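Notebook, February, Unel room 2
Airflow through the Kustalis cabinet, continued

Baseline first, then blanking panels, then the floor tile.
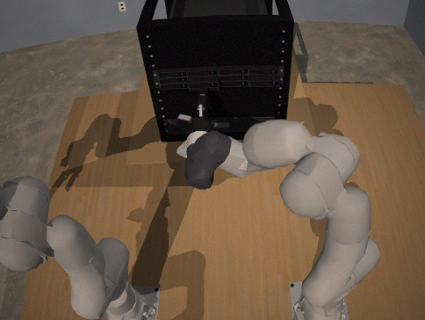 Inlet probes moved to the front rail at three heights, exhaust probes left where Yakubu had them. Fans fixed at 2295 rpm through the controller so the firmware curve stays out of it. Load is the resistive bank at 700 W, same as January.

Run 1, no blanking. Top inlet climbs well before the bottom one and does not flatten inside the hour. Recirculation over the top, as expected. Smoke pencil at the upper rail drifts back toward the front, slowly, then gets pulled in. Airflow at the rear by hood: 117 cfm.

Run 2, blanking fitted in the open units with foam tape on the sides. Top inlet flat after 25 min. Hood reads 152 cfm, which I do not believe. Closing off bypass should not raise the total by that much with fan speed held. Checked the hood skirt and found it folded under on the left for run 1. So run 1 flow is no good. The run 1 temperatures stand.

Repeated run 1 after lunch with the skirt taped down. Got nearly the same flow as run 2. Struck the first figure in the table and initialed it.

Hideaki asked whether the Furketti tape holds up when warm. Stuck a strip to the exhaust grille at 14:10. Still there at 17:30, one corner lifting. Leave it on overnight.

Run 3 (perforated tile swapped for solid) not done. The tile lifter is at the Usman site and the suction cups we have here will not grip the perforated one.

To do:
Zero the probes in the ice bath again, no. 4 was reading high before run 2.
Ask Yakubu for his raw January logs. The spreadsheet has averages only.
Side gap between rail and cabinet wall: measure it, then cut brush strip to suit.
Write the fan speed on the run sheet itself. Twice now I have had to dig it out of the controller log.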